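**tineke_ds** — 9:40
Hello all. I want a cloth for our kitchen table, which we use every day. Cotton or coated? The coated one from Verhoeven costs 57 euros and I find that a lot.

**lurdale_anneke**
Coated, without doubt. We have had ours for two years and I only wipe it. Cotton means ironing every week.

**Giden_P**
I do not agree. Coated cloth gets cracks at the corners of the table, and after that you can not repair it. Cotton you can wash at 60 degrees — and it feels nicer under the arms.

**lurdale_anneke**
Mine has no cracks. Maybe you folded it? It must be rolled.

**Giden_P**
I did fold it, that is true. Still I prefer cotton. A pattern with small leaves or flowers also hides the crumbs well.
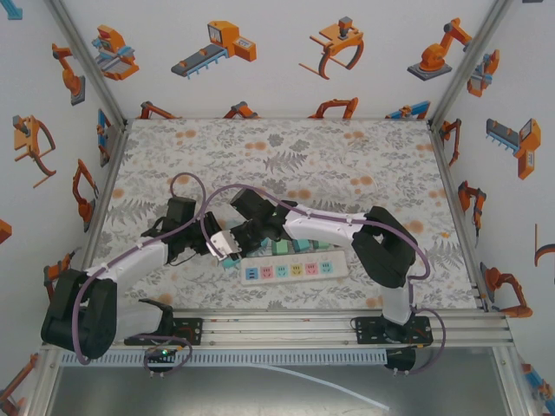 **tineke_ds**
How much should the cloth hang over the edge?

**Giden_P**
Between 20 and 25 centimeters on each side is usual. With small children I would take less.

**tineke_ds**
Thank you both. I will measure the table tonight.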